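Dancers and background performers wanted for Pandgate

Posted 2019-08-20
Gedora Pictures

We're making a musical, and we need people who love to move!

Pandgate is a feature film set in a seaside dance hall over one long summer, with six big song numbers and a finale that takes over the whole pier. The songs are finished, the choreography is well under way, and now we're looking for the faces and feet to fill the floor. Filming runs through October in Murby and along the coast road.

Who we're after

For the featured dance group, we want people aged 18 and over with some training or solid stage time. Any style is welcome - jazz, Bollywood, ballroom, tap, street. You'll learn the routines from scratch, so picking up steps quickly matters more to us than which school you went to.

For the crowd, we need 100 background performers of all ages and shapes. You don't have to be a dancer. If you can clap in time and stay cheerful at the end of a long day, please put your name down. Under-16s must have a parent or guardian on set the whole time.

We'd especially love to hear from couples who already dance together, anyone who can roller skate backwards, and brass players who own their instrument (there's a marching band in the third song and it's a cracker).

What you'll get

Featured dancers are paid for rehearsals as well as shooting days. Background performers are paid by the day, with overtime after ten hours. Everyone gets hot meals, a screen credit and a seat at the cast and crew screening. Costumes are supplied, but please bring your own dance shoes in a neutral colour.
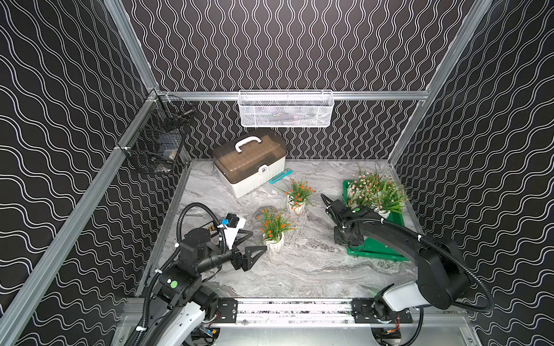
Open auditions will be held at the Phromma Theatre, 278 Harbour Street, Murby, on the last weekend of the month. Doors open at 9 am both days. Dancers will be taught a short routine in groups and then asked to perform it twice. Background performers only need to come in for a quick chat and a costume fitting, so allow an hour or so.

How to apply

Fill in the form at the theatre box office or write to Gedora Pictures, PO Box 454, Murby. Tell us your name, age, height, shoe size and which group you're interested in, and list any October dates you can't do. A phone snap is fine for your photo - no need to pay for headshots.

If you've applied to us before, please apply again. We'd love to see you back!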